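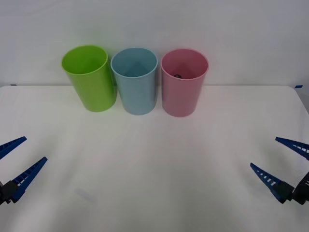
The old tidal causeway between Gakstead and Skandholm will open again to walkers this May, after two winters of patient work on its stones, and the Gakstead and Skandholm Causeway Trust would be delighted to see as many people as possible come and cross it. The opening weekend begins on Friday at the Gakstead end, where the slipway meets the old salt road, and there will be a welcome table for everyone who sets out and everyone who comes back. Squash and water will be poured there into plastic cups, lime green and light sky blue like the ones standing side by side on the white tabletop, and there will be tea for those who would like something warmer after the wind on the flats. Dogs are very welcome, and so are pushchairs as far as the first refuge, although the setts beyond it are uneven and we would suggest a sling or a strong pair of arms.

The causeway is first mentioned in 1601, in a complaint about the state of it. The people of Skandholm had asked Gakstead to mend its half, Gakstead had replied that its half was shorter than Skandholm believed, and the matter seems to have gone back and forth for a good many years after that. It runs for 2939 yards from slipway to shore, with a slight bend near the middle where the builders went round a patch of soft ground that is still soft today. For much of its life it carried salt, wool from Honddale, the post, and on Sundays a fair part of the island's population on its way to visit relations.

It was closed to walkers when storms lifted the surface on the seaward side and carried a long stretch of kerb out on to the sand. The repair has been carried out by Fourie, the stonework firm based in Honddale, whose masons have had to fit their days around the tides and have become, we think, very fond of their sandwiches at odd hours. Some 600 of the original kerbstones were found on the flats, brought back and reset. Where a stone could not be found, a new one was cut from the same grey Honddale stone, and walkers with sharp eyes will be able to tell them apart for a few years yet until the weed grows over them.

The four refuges, those small raised platforms where a traveller caught by the water could climb up and wait, have also been made sound. Their ladders are new, their handrails have been replaced, and the second refuge from Gakstead has kept its bench, which is much worn and has initials carved along the back. We were asked more than once whether it would be swapped for a new one and we are happy to say that it stays exactly where it was.

"This has been a long job and a lovely one," said a spokesperson for the trust. "So many people have stopped us in the street to tell us about crossing with their grandparents, or about the day they misjudged the tide and had to sit it out with a bag of shopping. We want those stories, so please do come and tell us yours when you've had your drink and got the sand out of your shoes."

Anyone planning to cross should look at the safe crossing times first. These are posted on the boards at both ends, in the window of the Gakstead harbour office and on the trust's own pages, and they change every day. Please believe the boards even if the sand looks dry - the water comes in behind you as well as in front, and it is quicker than it looks from the shore. Sturdy shoes or wellingtons are best, and a windproof coat is a good idea even on a sunny morning.

There is plenty to see on Skandholm for those with time between tides. The chapel will be open through the weekend, the path round the north shore has been mown, and the old salt house will be showing a small display of tools, maps and letters lent by island families. Food will be on sale in the chapel yard - soup, rolls and a good deal of cake, if previous years at the summer fair are anything to go by.

The opening is free and there is no need to book. Parking is in the field above the Gakstead slipway, with spaces kept near the gate for anyone who finds walking difficult, and the bus from Honddale stops at the top of the salt road.

Notes to editors

The Gakstead and Skandholm Causeway Trust looks after the causeway, its refuges and the marker posts. Members of the press who would like to cross with the masons before the opening are asked to contact the trust's office in Gakstead, giving a day's notice so that a safe tide can be chosen.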